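Robotics club thread time! We're into the hat unit at Urnbridge and I've been grinning since lunch, so bear with me 🧢

1/ Quick catch-up for anyone new. Our project is called Flidora. The goal is to teach a policy to put a cap on a hat stand, tidy and facing the right way, using demos our own members record by hand with a pair of grippers.

2/ We've got 172 demos saved as of this arvo. The target before the end of May is 508, a number we picked off the whiteboard and are now very attached to.
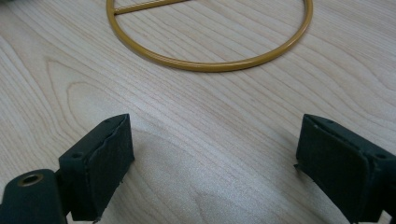
3/ Most of this week went into start positions. Last term's lot all began from pretty much the same spot, and the model learnt that spot beautifully and nothing else. Move the stand a hand's width and it was lost.

4/ So now we shuffle between every take. Stand left, stand right, stand turned, hat upside down. It's slower, but the first little training run already looks less stubborn and I'm stoked.

5/ Favourite thing about this task – a cap is floppy! Blocks and cups hold their shape when you squeeze them. Fabric folds a bit differently every go, and you have to deal with whatever you get.

6/ We also have a house rule that both hands begin open and away from the hat. A couple of our Year 9s noticed we were all starting mid-reach and wrote it up on the board. Great catch.

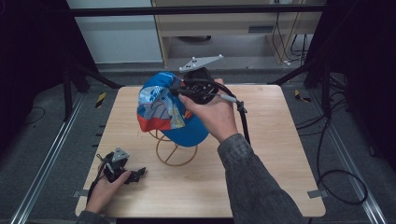

7/ Got asked this one at open night: do you need to know how to code to join?

Most of our members couldn't when they started. Recording demos takes patience and steady wrists, and you pick up the Python bit by bit when you want to change something.

8/ Today's labelling crew got through 35 takes and binned 14. Mostly for rushing! If you whip the cap across in one swoop the recording is jerky, and jerky is what the model copies.

9/ My own takes were in the bin pile too, for the record. I get excited near the end and let go early. Working on it.
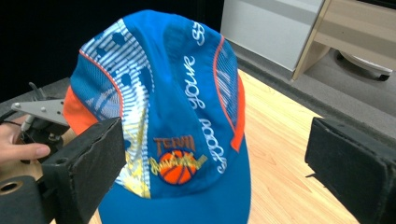
10/ Next up is grip. Pinch the crown too hard and the whole thing creases, go too light and it slides. We're going to try a batch at three different squeeze widths and see which ones train best.

11/ After that we have a friendly with the Skakia club. Same task, each side's own data, and then we swap hats and see whose model copes with a colour it hasn't met. I reckon ours will be fine with the hat and grumpy about the stand.

12/ Also keen to sort out our file names. We have a folder called "trnka" after the Trnka module we started on, one called "trnka new" and one called "trnka new use this". You can guess which one I trained on by mistake.

13/ Doors open at 4 pm next session, bring a cap if you've got a weird one. Bucket hats are welcome too – I want to see what happens.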